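Interior Environments, Unit 4: The Ceiling
Handout for the October session. Bring it back with coffee on it, like last year's.

4.1 Why we are looking up
Students can spend a whole term on floors. Floors get samples, mood boards and arguments about grout. The ceiling gets a note in the corner of the drawing reading "paint white," and then the mechanical contractor arrives with his own ideas. In this unit you will learn to draw what he left you.

4.2 Exposed or covered?
A covered ceiling hides the services and swallows some of the height. An exposed one keeps the height and shows you every decision made above it, including the bad ones. Painting everything one color is the usual compromise. White evens out the light and makes ducts and beams read as a single busy surface. It will also show dust, which the brochure from Trudano does not mention in any of its 74 pages.

For the exercise, look at the white ceiling with its ribbing, beams and ducts, the rectangular fluorescent lights, and the big white curved structure that bows out in front of them. Sketch the curve first. Everyone leaves it until the end and then has no room for it.

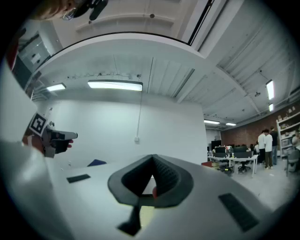 4.3 Lights: what to put on the plan
Draw each fitting as a rectangle and note which way its long side runs. Fittings seen from below look longer or shorter depending on where you stand, so take no lengths from a photograph. If you do, your plan will have the proportions of a dropped sandwich.

Our practice room brief, the Preneck job, asks for 200 lux in the passage and 2000 at the inspection bench. These do not average out. A student tried it.

4.4 To hand in
One reflected ceiling plan, in pencil.
One section through the curved piece, with your guesses marked as guesses.
A short paragraph on cleaning access. "By ladder" is not a paragraph.

Reading: the Garrido packet, up to page 29. After that it is all carpet.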